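# Chapter 6: Coordinating Two Arms in Software

**In this chapter**

- 6.1 Why two controllers are not one controller twice
- 6.2 Time, clocks and the command stream
- 6.3 A shared model of the workspace
- 6.4 Planning with deformable objects
- 6.5 The Barta scheduler
- 6.6 Logging, replay and fault review

**Assumed knowledge.** Chapters 2 (kinematics) and 4 (joint-level control). Readers who skipped the section on quaternion interpolation in Chapter 3 should go back to it before attempting 6.3.

## 6.1 Why two controllers are not one controller twice

A single arm bolted to a bench can be treated as a closed system. The controller reads the joint encoders, compares the measured state with a reference trajectory and issues a correction. Everything outside that loop is disturbance. If the disturbance is small the arm tracks its reference, and if it is large the arm stops and a fault is raised.

Adding a second arm breaks this arrangement in several places. The least interesting of them is collision. Collision checking between two rigid mechanisms with known geometry is a solved problem at the rates used in this book, and the method in Chapter 5 extends to it without modification. The harder cases arise when both arms are in contact with the same object. Each controller then sees the other as a disturbance, and each responds by correcting against it. A small disagreement in the commanded position of the two grippers becomes an internal force in whatever is held between them. Neither controller has a term in its equations for that force.

Consider two position-controlled arms holding the ends of a stiff bar. Let the relative position error between the two grippers be *e*, measured along the axis of the bar. With an effective Cartesian stiffness *k* at each gripper, and the bar assumed rigid, the two stiffnesses act in series and the internal force is *ke*/2. High gains, which are desirable for tracking in free space, make this force worse. Integral action makes it worse again, as each controller will continue to wind up against an error it can't remove.

There are three common responses in software:

1. **Leader and follower.** One arm tracks the reference. The other runs an admittance law and yields to measured or estimated force.
2. **Object-centred control.** The reference is written for the object. Gripper references are derived from it through the grasp transforms, and a separate term regulates internal force.
3. **Joint policy.** A single learned or optimised controller emits commands for both arms from a common observation.

Section 6.5 is organised around the first two. The third is deferred to Chapter 9, although the requirements on timing and logging set out below apply to it without change.

## 6.2 Time, clocks and the command stream

Most defects reported as coordination faults are timing faults. The pattern is familiar: the arms behave correctly in simulation, correctly one at a time on the bench, and incorrectly together. The planner is blamed first. It's usually cleared after a week of work.

The reference cell used throughout this part of the book runs its command stream at 50 Hz, with joint-level loops closed locally on each arm at a much higher rate. At 50 Hz the command period is 20 ms. If the two arms receive their commands from separate processes with no common trigger, the phase offset between them may be anything up to a full period, and it will drift. For a gripper moving at 0.25 m/s, an offset of 20 ms corresponds to 5 mm of relative position error. That is enough to damage a stiff object, and more than enough to drag a light one out of a grasp.

The remedy is to stamp each command with the time at which it should take effect, and to leave the arm-side driver to hold it until then. The host must issue commands early enough to absorb transport jitter. In the reference cell the lead time was chosen from the 99th percentile of measured latency, plus a margin of one period. Using the mean in its place is a frequent error and produces a system that works in the demonstration and faults on an ordinary working day.

> **Definition 6.1 (Effective time).** The effective time of a command is the instant, expressed in the shared clock, at which the driver makes the command the active reference. It is distinct from the issue time and from the arrival time. All three should be logged.

A driver that receives a command after its effective time has two choices. It may apply the command immediately or discard it. Discarding is the safer default for position commands in a dense stream, provided that the driver also counts discards and faults when a run of them exceeds a set limit. The Hilden driver library faults after 11 consecutive discards unless configured otherwise. For velocity commands the default must be to ramp to zero.

## 6.3 A shared model of the workspace

Each arm has a base frame. The cell has a frame of its own, conventionally placed at a corner of the table with the vertical axis pointing up. The transform from the cell to each base is found by calibration, and every coordinated motion depends on it.

Where both bases are mounted to a common rail it is tempting to read the transform between them from the drawings. The drawings give the intended spacing. They don't give the rotation introduced by an unevenly torqued mounting plate, and a yaw error of half a degree at the base becomes a little over 4 mm at a reach of half a metre. Calibration should be repeated whenever a plate is loosened. The calibration log for the reference cell has an entry dated 6/7/18 in which the left base had been removed for a cable repair, refitted with care, and found to have shifted by more than the tolerance of the task.

The workspace model holds four kinds of entry:

| Entry | Source | Update |
|---|---|---|
| Fixed structure | Drawings, then survey | On rebuild |
| Arm geometry | Vendor model plus calibration | Every cycle |
| Rigid objects | Perception | On detection |
| Deformable objects | Perception | On detection, with decay |

The last column deserves comment. A rigid object that has been detected and not touched may be assumed to stay where it is. A deformable object may settle, unfold or roll after the gripper has let go of it, and the model should lose confidence in its stored shape over time. The Wavonia workspace server implements this as a per-entry decay constant. Grasp planning against an entry whose confidence has fallen below threshold triggers a new observation before any motion is issued.

## 6.4 Planning with deformable objects

Packaged produce is a useful teaching case. The contents are close to rigid, the packaging is not, and the two are coupled only loosely. A grasp that closes on film alone may lift the bag, tear it or slide off. A grasp that closes on a piece of fruit through the film is mechanically better but requires the planner to know where the fruit is.

Transparent film makes that estimate difficult. Structured-light and time-of-flight sensors return points from the film, from the contents, from the table behind, or not at all, depending on local angle. Specular highlights along creases appear as edges in colour images and shift as the viewpoint changes. A segmentation model trained on loose fruit will often find fruit inside film, though with contours broken along the folds.

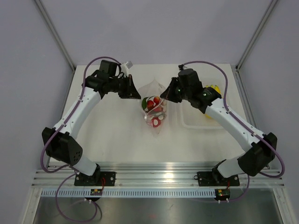

The practical approach is to carry two hypotheses through the planner. The first is an outer envelope, taken as the convex hull of all points attributed to the package, and is used for collision checking. The second is a set of content blobs, each with a centroid and a covariance, and is used for grasp scoring. Approach paths are checked against the envelope until the final segment, when contact with it is permitted. An arm that is not scheduled to make contact continues to treat the envelope as an obstacle.

Grasp candidates are then scored in pairs. For each pair the planner computes the separation between the two contact regions, the clearance between the arm links over the whole approach, and the expected slack in the film between contacts. Slack is valuable. Where the two grippers are joined by loose film the internal force discussed in 6.1 is close to zero, and errors of several millimetres are harmless. Once the film is drawn tight the effective stiffness rises sharply, and the leader and follower roles must already have been assigned.

The number of candidate pairs grows with the product of the candidates for each arm. Pruning by reachability first, then by link clearance, removes most of them at low cost. In the Griltadstead trials, described in the exercises, roughly 6 per cent of pairs survived both tests and went on to full scoring.

> **Implementation note.** Don't cache link clearance between pairs unless the cache key includes the posture of both arms. Keys built from gripper pose alone will collide wherever an arm has more than one inverse kinematic solution, and the resulting fault is difficult to reproduce.

## 6.5 The Barta scheduler

Barta is a small scheduler that sits between the planner and the two drivers. It accepts a coordinated plan, expressed as a graph of motion segments with ordering constraints, and emits time-stamped commands for both arms. It does no planning of its own - a segment that becomes infeasible is returned to the planner with a reason code.

Each segment carries a mode. In *independent* mode the segments for the two arms may be stretched in time separately, subject to the ordering constraints. In *coupled* mode they share a single path parameter, and a delay on one side delays the other. In *compliant* mode the segments are coupled and one arm is also designated as follower. Changes of mode are allowed only at segment boundaries, with both arms at or below a configured speed.

The remainder of this section develops the scheduler from its state machine upward, beginning with the independent case.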